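Chiyo Hattori : « J'ouvre la boîte à la fin, quand j'ai tout rangé »

Chiyo Hattori reçoit des coffrets beauté par abonnement depuis quatre ans. Elle en a testé plusieurs, en a arrêté la plupart, et tient un blog où elle note chaque produit jusqu'à la dernière goutte. Nous l'avons rencontrée un matin de juin, chez elle.

Son premier abonnement était Zolter, à 14 euros par mois. « Au début je trouvais tout bien. Une mini-crème, un crayon, j'étais contente. Puis j'ai eu trois mois de suite le même shampoing sec, et là j'ai commencé à regarder ce que je payais. »

Elle est passée ensuite chez Prullel, plus cher, 18 euros, avec moins d'échantillons et davantage de formats vente. « Le sérum de mars, je l'ai fini et racheté. Ça ne m'était jamais arrivé avec une boîte. »

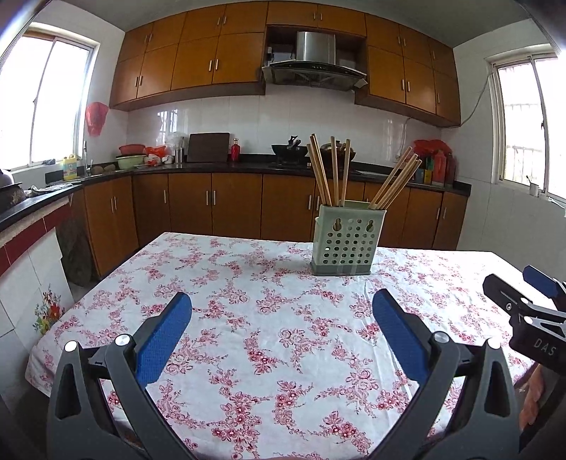

Les abonnements qu'on oublie

Résilier n'est pas toujours simple. Chez Zolter, il lui a fallu écrire 2 fois au service client. « Le bouton existe, mais il met en pause. J'ai reçu une boîte de plus, que j'ai payée. Il y avait un rouge à lèvres corail dedans, je l'ai donné à ma sœur. »

Elle garde aujourd'hui Prullel et essaie Conneely, qui laisse choisir un produit sur la liste du mois. Le choix ferme vite, dit-elle, et les teintes claires partent les premières. Pour les soins, elle n'a rien à redire, sauf sur un gommage trop parfumé.

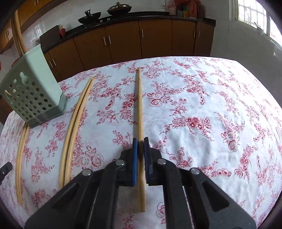 Que faites-vous des produits que vous n'utilisez pas ?

« Je les donne, s'ils sont encore scellés. Ceux que j'ai ouverts, je les termine quand même, sauf s'ils me font rougir la peau. Les crèmes pour le visage finissent souvent sur les mains. »

Elle a aussi commandé une fois chez Destaveo, sans abonnement, pour une boîte consacrée aux cheveux. Le masque lui a plu, la brosse beaucoup moins. « Elle accroche. Je l'ai notée sur le blog, avec le prix, et des lectrices m'ont répondu que la leur allait très bien. »

Sa prochaine chronique portera sur la boîte de juin de Conneely, où elle a choisi un baume démaquillant. Elle compte l'utiliser tout le mois avant d'écrire dessus.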